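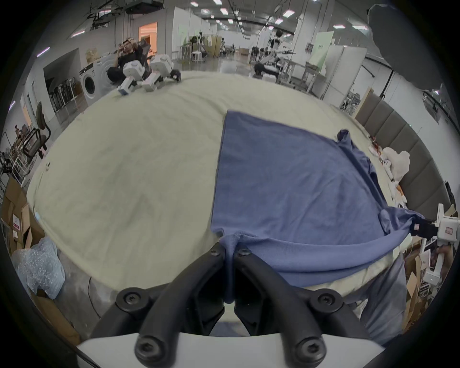

Feed migration, Sakville local news site

2 Aug 2018

Moved the Sakville headlines off the old Farkska importer and onto the Tóth parser. Test batch was 600 stories from the archive. 40 failed on the first pass, all with the same fault: byline field empty, reporter's name sitting in the first line of the body text. Added a rule to pull it out when the line starts with "By" and is under five words. Reran the batch, no failures.

Open items:

Corrections. The importer treats a corrected story as a new one, so it goes back to the top of the front page. Needs to match on story ID – the headline won't do, editors change it.

Push alerts. Limit is still 5 per day per reader. The newsroom wants weather warnings left out of the limit. Not done.

Gomwood edition. Shares the police and courts feed but has its own sports desk. Keep the sports feeds apart until September.

Summary field now cuts at 400 characters, on a full word. Old setting cut mid-word and broke accented letters.

Next: corrections matching, then rerun the same batch with the cache off.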